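Bernadette Perrin has fixed phones in Estport for long enough to be tired of the word "upgrade." She hears it all day. She would like people to say "replace" and see how that feels.

I went to see her in January because the Tevham trade-in plan had just reached town and I wanted someone to talk me into it. The posters promise up to $137 for an old handset, paid as credit. Perrin had one of the leaflets folded under her coffee.

"Up to," she said. "Read me the part after 'up to.'"

The part after "up to" runs to a full column. A mark on the glass drops the offer, and so does a tired battery. A phone older than 5 years gets a thank-you and a free mailing label. Perrin says the customers who come to her after trying it were mostly quoted far less than the number on the poster. I asked whether she could show me records. She couldn't, and I should say that she has a business reason to dislike the plan.

"Sure I do," she said. "I'd like them to pay me 70 dollars for a battery. They keep the phone, I make rent. I'm not hiding that."

She is just as hard on her own trade. Repair shops, she says, love to talk about saving the planet and then sell you a charger you don't need on the way out. She has stopped stocking screen protectors that claim to be unbreakable, after asking the supplier, Vaughan, what test they had passed and getting a brochure back. 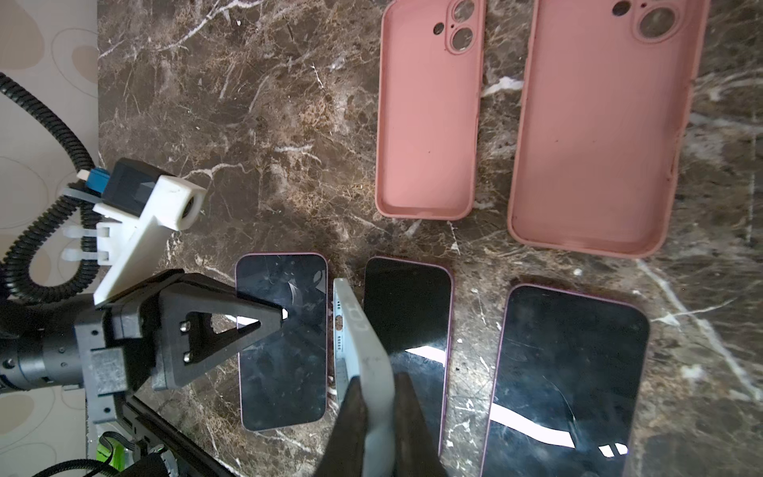 *Phones and pink cases on a marble countertop.*

Cases are another sore point. "People think a case makes the phone last. It makes the outside last. What kills them is the battery, and then the software quits on you." I pushed back a little, having dropped mine on concrete more than once. She allowed that a case with a decent rim is worth the money. She would not allow that the forty-dollar kind is any better than the cheap kind.

And the recycling? Tevham says handsets it can't resell go to a plant in Udden. Perrin would like to know how many, and what comes out the other end. So would I. I wrote to the company with both questions and got a reply about its values.

"They say 1000 phones a month from this county," she said. "Okay. Where's that written down? Who checked it?"

I asked what she'd tell a person with a slow phone and a leaflet in hand. She thought about it longer than I expected.

"Get the battery tested first. If it's fine, clear some of the junk off and wait a month. You might still want a new one."

Her own phone has a chip in one corner. She says she'll fix it when she gets a minute.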